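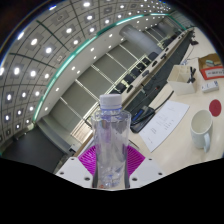 4. Setting Up the Corner Station

4.1 Place the Kadlec stool outside the ropes, with the locking lever facing the ring post.

4.2 Hang the spit bucket on the lower bracket. Do not hang it from a turnbuckle.

4.3 Fill the water bottles before the first bout and label each one with the corner color.

4.4 Connect the Skaltel round timer and set the warning signal for 10 seconds before the bell.

Note: The timer returns to three-minute rounds whenever it is unplugged. Check the setting again before amateur bouts.

CAUTION: The stool is rated for 200 pounds. Only the boxer may sit on it.

4.5 Wipe up any water on the canvas before the seconds leave the ring.

Report damaged parts to Zainab Okonkwo, Equipment Office, Rudcombe.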